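We use cookies to keep you signed in and to remember your settings. Accept | Manage

Can a machine pick up after kids yet?
Posted 29th June by starkcombe_mill

We run a small toy rental and resale shop. The worst job is the returns bin. Balls, plush, bottles, towels, all mixed up, and it has to be sorted before anything gets cleaned. I've been reading up on arms for this and I want opinions from people who have paid for one. This is the kind of mess I mean:
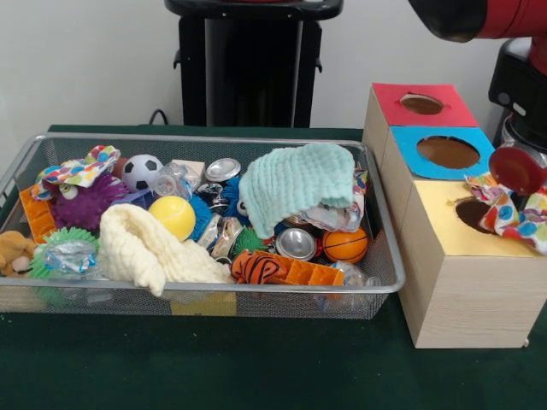
Mixed basket on the left, sorting boxes on the right.

Hard balls I believe. Cloth on top of cans on top of plush, I don't know.

----
benchdog3

Not yet, not at a price you'd like. We trialed an arm at Imasstead in January, on returned packaging. It was fine with boxes. With anything soft it took the top item plus whatever was stuck to it. We had one person standing there full time fixing doubles, so we saved zero hours.

----
quiltroom

I disagree with benchdog3. Packaging film is about the worst thing you can hand one of these. A knitted towel has some thickness and you can pinch it anywhere. The part I would worry about is the drop. Look at how small a round hole is next to a towel hanging open.

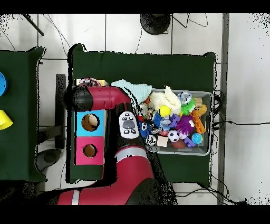 If I were setting it up I would throw out the holes and use wide open trays. Three trays, soft, hard and trash. You don't need it to post things through a slot, you need it to get them off the pile. A person can do the fine sorting later sitting down.

----
benchdog3

Trays would help, I'll give you that. But then you have paid for an arm that does the easy half.

----
starkcombe_mill

The easy half is most of my evening though. We get up to 300 pieces back after a holiday weekend. What about speed? I don't care if it is slower than me as long as it runs after closing.

----
Edent_parts

Speed is the wrong thing to ask about. Ask how many times per shift it stops and waits for a human. If it quits at 9 pm on a bottle it can't see, you come in the next morning to a full bin. Clear plastic is hard for cameras, and so is a bin where everything touches everything.

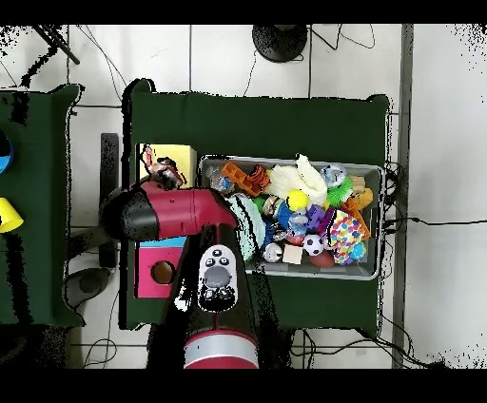

We used a Cortés feeder ahead of our arm to spread parts in one layer and the stops went way down. It does take up floor space, and I have not tried it with plush. I would guess long fur catches in the belt.

----
quiltroom

Or tip the bin out on a big table by hand. Costs nothing.

----
benchdog3

At which point you are already standing there with the toys in front of you. Just sort them.

----
starkcombe_mill

Fair, but I'm going to ask for a demo anyway. I'll bring my own bin, with the towels left in. Will post the stop count.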